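## 6. Mounting the arm and teaching your first pick

Right, by now you should have everything out of the boxes and the controller should be showing a steady light. If it's still blinking, go back to section 5 and sort that first, as none of what follows will work until the arm has found itself. I wrote these pages while building up my own Vuvow kit, so the order is the order I did it in, minus two silly detours.

### 6.1 Bolting down

1. Put the mounting plate flat on the table and line its holes up with the slots. A slatted aluminium table is the best thing to have under it. A kitchen worktop will do for a look round the menus, but please don't run the arm at speed on one.
2. Drop the bolts in by hand and leave them all loose until every one has caught its thread.
3. Tighten opposite corners a little at a time. I like to put a clamp on the near corner of the plate while I do this - it stops the whole thing creeping about.
4. Lift the arm onto the plate with a second person helping. Hold it by the links, never by the wrist.

**Caution:** keep the power lead unplugged until all the base bolts are tight. The arm is top-heavy when it's reaching out and it will tip a loose plate.

### 6.2 Dressing the cables

The kit comes with a bag of ties and you'll use more of them than you expect! Run the gripper cable back along the upper tube, then down the tall link to the base. Tie it every hand's width or so on the straights and leave a proper loop at each joint. When you think the loop is big enough, make it a bit bigger.

Then move each joint by hand through its whole travel, slowly, and watch the cable. If it goes tight anywhere, snip the nearest tie and start that stretch again. I had to redo mine at the elbow.

**Note:** trim the tails of the ties flush. They catch on sleeves.

### 6.3 Setting out the work area

You can teach the arm on a bare table, but I'd put a cloth down and a board on top of that. The cloth saves your fingertips from the slats, and the board gives you a fixed patch to work on that you can lift away and put back. I used a bamboo chopping board and a pale, bun-shaped piece to pick up, with spares in a clear bag down by the front corner.

1. Lay the cloth flat and smooth out the ridges.
2. Place the board where the gripper can reach all four corners without the arm stretching fully out.
3. Put one piece on the board. Just the one for now.
4. Move the arm to its rest position, with the gripper pointing straight down and well off to the side of the board.
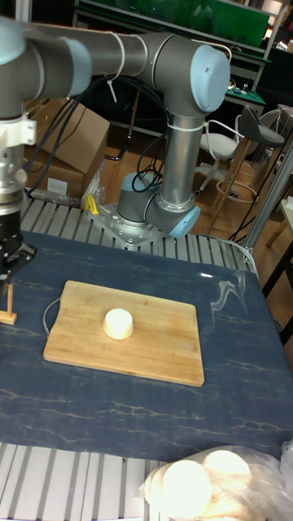 Oral wrote in after trying the draft of this section and said the rest position ought to be saved before anything else gets taught, because a stop halfway through a lesson otherwise leaves the arm with no safe place to go back to. Quite right, and I've moved that step to the top of the list below.

### 6.4 Teaching the pick

1. Press **Save rest**. You'll hear two short beeps.
2. Press **Teach**, and guide the gripper by hand until it's above the piece.
3. Lower it slowly. Stop when the fingers are either side of the piece and clear of the board.
4. Press **Mark**, then **Close**. Start at grip level 6. Go down for anything soft, up for anything that slips.
5. Raise the arm, guide it to where you want the piece put down, lower it, and press **Mark** again, then **Open**.
6. Press **Rest**, stand back and press **Play** at the slowest speed.

Keep a hand by the stop button for the first few plays. I do it every time, even with a lesson I know well.

**Caution:** the lesson doesn't know what you've moved since you taught it. If you leave anything tall near the gripper's path, the arm will go straight through it. Walk the route with your eyes first.

### 6.5 If it goes wrong

- **Code 28:** the gripper closed on nothing. Check the piece is where it was when you taught the lesson.
- **Code 491:** a joint met more push than it expected. Press stop, look for a snagged cable, then press **Clear**.
- **The piece gets squashed:** lower the grip level and teach step 4 again. You don't have to redo the rest.
- **The arm stops short of the board:** the board has probably been put back in a slightly different spot. Mark its corners on the cloth with tape.

Once you can get ten clean picks in a row, go on to section 7 and add a second piece.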